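Storing Molded Covers and Shaped Holders
Workshop tips by Hamidreza Rostami

Bulky molded parts waste space when they are stacked at random. The notes below apply to a yellow shelf unit with a floor bin beside it.

1. Clear one shelf before sorting. Wipe it with a damp cloth and let it dry. 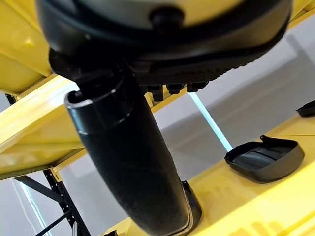 2. Set the bin on the floor within reach of the shelf. Lay cardboard boxes in first, flat side down, to form a base. Place covers on top or alongside, ridged face up. Glossy plastic marks easily, so keep tape edges turned away from it. 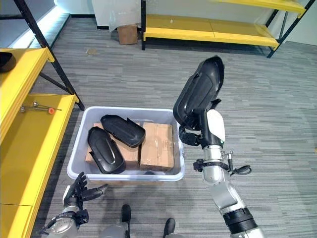 Do not press covers down to gain room. A thin flange will take a permanent bend under steady load. Start a second bin instead.

3. Check the light at the shelf. Work from the brighter side and keep the front edge free of tools.

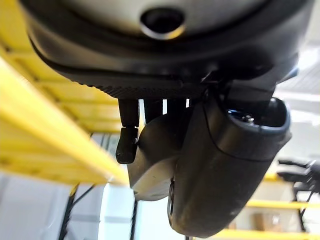 Yellow shelving, out of focus in the background.

4. Line up shaped holders in a single row on the lower tray, evenly spaced. Leave enough clearance to lift one out without moving its neighbor.
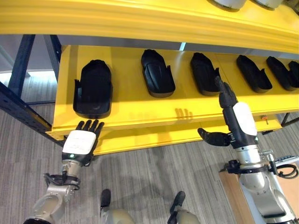
5. Label the bin on its short side. Include the part name and the month packed, e.g. "Covers, October."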